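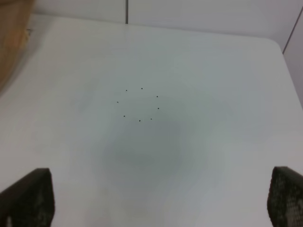

Petits points sombres, table blanche. Fil à dérouler ⬇️

Bon, je me lance, fil un peu en vrac sur la toile à sac. Oui, la toile à sac. Trois semaines que je lis que ça, fallait que ça sorte

Point de départ : le registre de Prullholm, commencé en 1748. Un marchand qui note tout. Les sacs qui partent, les sacs qui reviennent, et surtout ceux qui ne reviennent pas (il est furieux, ça se sent jusque dans l'écriture)

Parce qu'à l'époque le sac vaut cher. Parfois plus que ce qu'on met dedans les mauvaises années. Donc on le prête, on le marque, on le réclame

Pas de jute à ce moment-là dans le registre hein, c'est du chanvre et de l'étoupe de lin. Le jute arrive bien après, et là tout change : prix, odeur, solidité, tout 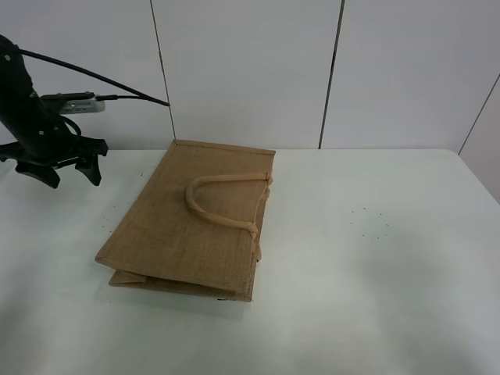 Les marques, justement. Initiales cousues au fil rouge, parfois une croix, parfois un poisson. Marites Espiritu en a relevé 169 différentes, elle les a toutes redessinées à la main. Travail de dingue, je lui dois la moitié de ce fil

Le poisson c'est la maison Salazar. Rien à voir avec la pêche, ils faisaient dans le grain. J'ai cherché pourquoi, pas trouvé. Si quelqu'un a une piste je prends

Ensuite le moulin de Wosamcombe. Commande de plus de 400 sacs d'un coup, énorme pour un atelier de cette taille. Livrés en retard, trop lâches, la farine passait au travers. Procès. Le meunier perd, fait appel, reperd

Dans les pièces du procès y a un bout de toile épinglé à la page !! L'échantillon de « bonne toile » auquel on devait comparer le reste. L'épingle a rouillé, le tissu est nickel

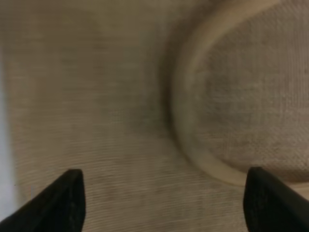
Question qui revient en MP : comment on jugeait une bonne toile ? Au doigt, et contre la lumière. On comptait aussi les fils sur un pouce, mais les experts du procès étaient pas d'accord sur le pouce. Ça dure 2 pages, c'est délicieux

Hefin Trevor pense que l'échantillon vient de Lellerberg et pas d'un atelier local. Son argument : la lisière, bordée d'un fil doublé qu'on voit pas ailleurs dans la région. Moi bof, convaincu à moitié. Un tisserand ça voyage

Et les vieux sacs ? Découpés en torchons, en tabliers, en bourrage de chaises. D'où le fait qu'il en reste presque aucun d'entier dans les musées, tout a été usé jusqu'a la corde

Erratum du tweet sur Salazar : grain ET fèves. Merci à ceux qui suivent

Biblio ce soir ou demain, faut que je remette la main sur mes notes de juillet. Si vous avez un sac marqué au grenier, photo de la marque et de la lisière svp, mes MP sont ouverts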